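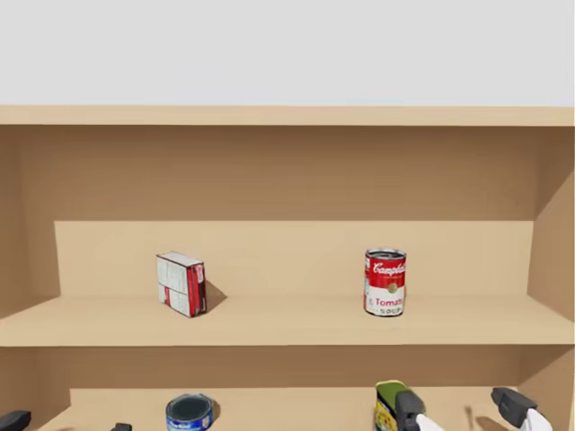 One of the visitors from Haslinger asked, before we had even sat down, whether the shelf programme could be tried by their own night staff without a programmer standing by. The answer was yes, after a short lesson, and we agreed to put that lesson into the open day itself.

**Open day planning, notes of the July meeting**

Present: the Likard workshop team, Viteck (two people), Haslinger (visitors)

**1. Demonstration visit**

Everyone enjoyed the morning at Likard. The simulated shelf-stocking task ran on the big screen and drew a lot of questions, mostly on how the arms plan a reach into the lower compartment (the Viteck pair could have stayed on that all day!). Groceries were felt to be a good choice, as people know straight away what a soup can is and where it ought to go.

**2. Format of the open day**

- Groups of 20, each with a 6 minute slot at the screen and longer at the benches.
- Expected attendance is roughly 60. Booking through the Flonuser page.
- Haslinger would like children to be able to have a go at steering. Warmly agreed, provided it is in simulation only.

**3. Shelf layouts**

There was a lively talk about whether to keep one layout or change it between groups. Viteck favoured changing it, so that regulars see something new. Likard pointed out that each new layout has to be checked first. Settled on two layouts, with the second to be chosen after a trial run.

**4. Room and money**

The large hall is free. Screen hire, signs and tea come to 2155, which Likard and Haslinger will share equally. Parking still to be sorted out.

**Actions**

- Likard: prepare the second layout and write the short lesson
- Viteck: one-page handout on how a grasp is planned, in plain words
- Haslinger: ask the night staff who would like to come, and reply on parking

Next meeting at 4 pm in the hall, so we can try the screen in place.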